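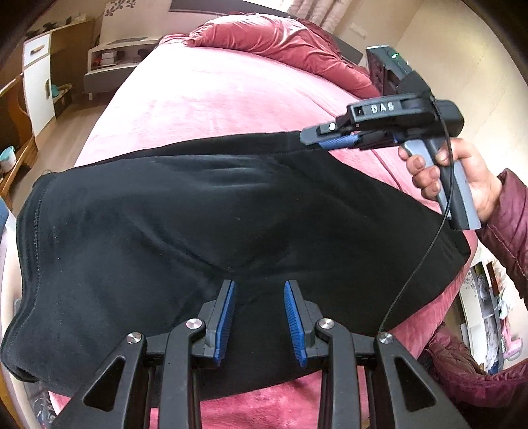 A soft bed is the worst place in the house to fold anything, according to one reader of the last page, and a table or even the floor would give straighter edges. Fair enough. The mattress gives, the blanket gives, and a long piece of knit moves about with both of them. The bedroom in Flitville has no table of the right size, so the folding is done on the bed, and the notes on this page are written with that in mind.

Black knitwear on the pink blanket, the far corner held and the stitched hem over to the left.

The page belongs to the bedroom part of the gallery. It covers the dark knits, the bed they are folded on and the furniture close to it. The kitchen and the hall have pages of their own. Captions are kept short and the longer notes are further down, for anyone who wants them.

The black knits

Dark knit is harder to fold than shirts. There is no collar or button band to line things up by, and black hides its own seams in the evening. Start from the hem. It is the one edge that stays where it was sewn, and if it lies straight the rest will usually follow.

Smooth from the hem outwards with the flat of the hand. Pulling from the far end stretches the cloth, and it creeps back when you let go. Soft creases in the middle can be left until the first fold is made. If they are still there afterwards, open the fold, smooth again and start over.

Trousers: one leg over the other, then in half, then in half again. Sweatshirts: sleeves in, sides in, bottom up to the neck. Both end up close to the same width, so they can share a pile.

The blanket

Pink plush, spread over the bed. Plush has some grip, so a garment laid on it doesn't slide far — useful at the first fold, less so when you want to turn the whole thing round. Lift and put it down again, don't drag.

The drawback is fluff. A lint roller from Nouri lives in the bedroom for this and gets through its sheets quickly in November, when the heavier clothes come back out. Roll before folding. Once a garment is in the pile only the top face gets done, and the rest goes back into the drawer as it is.

The comforter

Dark pink velvet, pushed up by the headboard. It doesn't get folded on folding days. It is too thick to make a tidy square on a bed already in use, and it will be spread out again by night.

Velvet marks where it has been pressed. A shake and a light brush in one direction brings it back. The one here was bought from Lillum along with 2 pillowcases in the same colour, and it has faded less than they have.

The cabinet and the shelves

The cabinet is white, with a teal knob, and the wooden shelf unit stands beside it with a small teal container on the lower shelf. The two teals were not bought together. The container came from Vondura, in a sale, and spare buttons go in it.

Shelf piles are kept to up to 11 folded pieces. Higher than that, they lean, and whatever you want is always near the bottom.

The side table

Low and white, near the head of the bed. Small things collect on its shelf and are cleared when the room is dusted.

The wall

White, with grey flowers. The pattern was there before any of the furniture, apart from the bed, and the rest of the room was chosen to go with it. A light curtain by the window does not keep out much sun, so dark clothes aren't left lying on the bed all afternoon.

Order of work

Everything dark first, while the light is good. Then the pale things, then socks. A full basket takes 48 minutes with breaks and less if the socks were paired on the line.

Underwear is not folded. It has its own drawer, and the drawer shuts.

Other pages in this gallery

Hall: coats and shoes
Kitchen: tea towels, tins, the drawer by the cooker
Bathroom: towels, rolled and flat

Page last changed 07/06/2024. The note on velvet was added and the one on wool was moved to the hall page, with the coats.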